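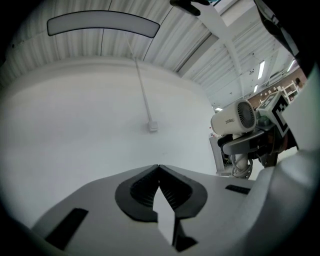
Kesow Shared Workshop: Hand-Held Gripper Build

April 23, 2020

Members of the Kesow Shared Workshop are advised that the hand-held gripper project, known within the workshop as Koserar, has entered its second stage. The project was approved in the last program year and is open to all members who have completed the general tools induction.

The current design has a light grey body and two dark jaws that meet at a point, with ribbed inner walls. It is carried by the operator and is intended to share its jaw geometry with the robot arm, so that a movement tried by hand can later be attempted by the machine. Revised drawings have been placed in the project binder under sheet number 2848.

Work on the arm continues in parallel. A ZED camera unit is carried on a curved bracket at the arm, beside a cube bearing a black-and-white marker. Members are asked not to lean on the bracket, move the cube or unplug the coiled cable. Any change in the position of the camera relative to the marker requires the calibration to be repeated, and the procedure occupies most of an evening.

The jaw test will consist of 3000 open-and-close cycles, performed in 12 sessions. Results are to be entered in the log at the end of each session, including sessions that are stopped early. Wear on the ribbing should be noted in the remarks column.

Replacement fasteners have been ordered from Kälin and will be held at the front desk. Printed parts are to be made on the Neno printer only, as the tolerances in the drawings were set for that machine. Members wishing to print at home should first submit a sample jaw for measurement.

Two places remain in the assembly group. Expressions of interest may be left in the project binder before the end of April. Safety glasses must be worn within the marked area whenever the arm is powered.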